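# Shopping for a sidewalk robot: my running tips

I've been pricing a small delivery cart for the workshop, and I've made enough dumb spreadsheet mistakes to share a few tips.

- **Price the battery first.** The Mengal looked cheap until I saw the spare pack was 304 dollars. The Sestetti costs 2,030 with one pack included, so I'm leaning that way.
- **Keep 300 back for wheels and bumpers.** I didn't do that with my old floor robot and I regretted it by November!
- **Measure your doors and gate before anything else.** Write the narrowest number on a sticky note and take it shopping with you.
- **Ask about the simulator.** Plakwood rents theirs for 60 a month — cheap next to a bent axle — and you can load a street and practice before you own a thing.
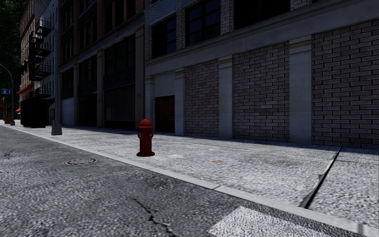
Wheel size is where I'd spend the extra money. I used to shop by top speed, silly me, and then I started looking at the ground instead. A fire hydrant out on a wide sidewalk is easy enough to steer around, but that long black gap in the paving over on the right gets wider toward the curb, and I'd want to know what a small front caster does there before I paid for one. Ask the seller for the widest gap the cart can cross, and get it in writing. Sketerero emailed me theirs by Wednesday, which put them back on my list.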